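By Kyriaki Bakalis
July
42 shares | 2 comments

3.2 The student cell

We were thrilled with how far the Liem class got with two arms and one table! Each team planned its own task on the Grerlow cell (Figure 4), wrote it up on a single page, and then drove both arms by hand to record it. The Volitz team picked card handling, and they stuck with it - 40 recorded runs by the end of the term, out of 800 for the whole class. Thin, flat things are hard for a gripper, so we loved seeing them try it so early.

Students also chose what else went on the table, and we asked only that both arms could still move freely.

Figure 4. The two-arm cell, with a light blue card on a brown pad between the grippers.

Scoring was done by the students themselves, using the Pundow sheet described in the next section.
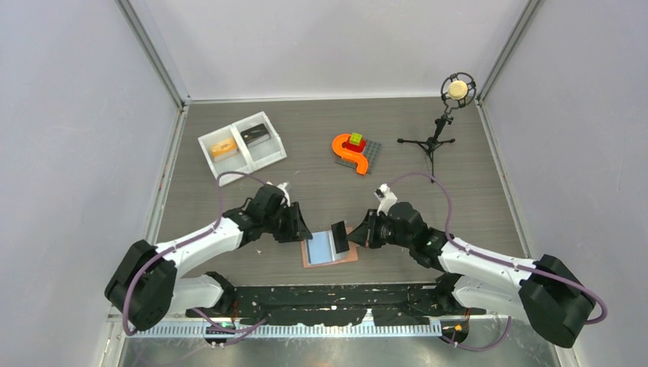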